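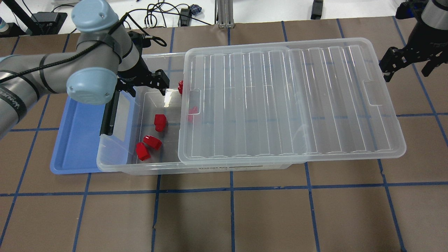

What happens to packing staff when robot arms are brought in? At most sites they move from lifting and sorting to loading bins, checking finished work and clearing stoppages.

The Estberg works at Stetholm began using arms for bin picking in March. It employs 700 people, 50 of them in the packing hall. Shifts there were redrawn and 14 workers were retrained as cell operators, on a higher pay grade. Repetitive lifting fell, but operators reported longer spells of standing and watching. Night work was kept on, with smaller crews.

Related articles
Bin picking
Cell operator
Langat packing line
Shift work
Visdale agreement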